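Home | Features | Automation | Subscribe

Tuesday, by the Wuneo staff

The Dusport project teaches filing by remote control. An operator drives the humanoid through the motions, and Zolus software records joint positions and video at 30 samples per second. The set now holds 382 demonstrations.
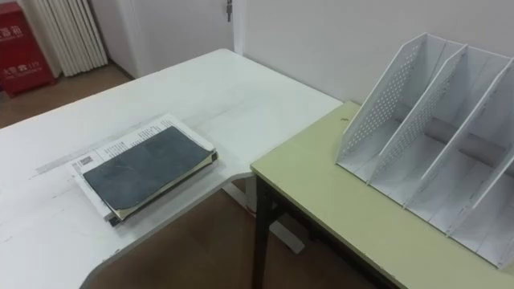
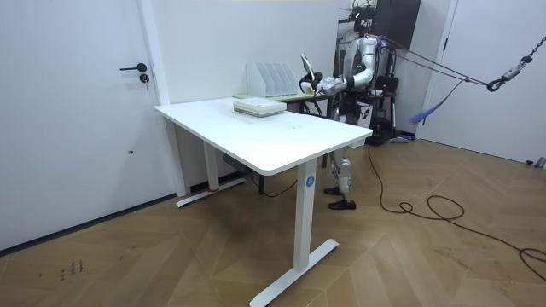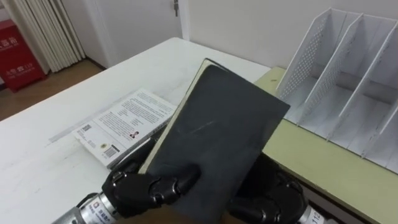 Desk work at Dusport: papers, books and a slotted file organizer.

Thin booklets are the hard case. Covers slide over each other, and the operator has no sense of touch to warn of it. Fitzsimmons, which trains the operators, limits each shift to 90 minutes. Runs with a dropped item are kept but tagged, and 2 reviewers check the tags before training starts.

We use cookies to measure readership. Accept | Settings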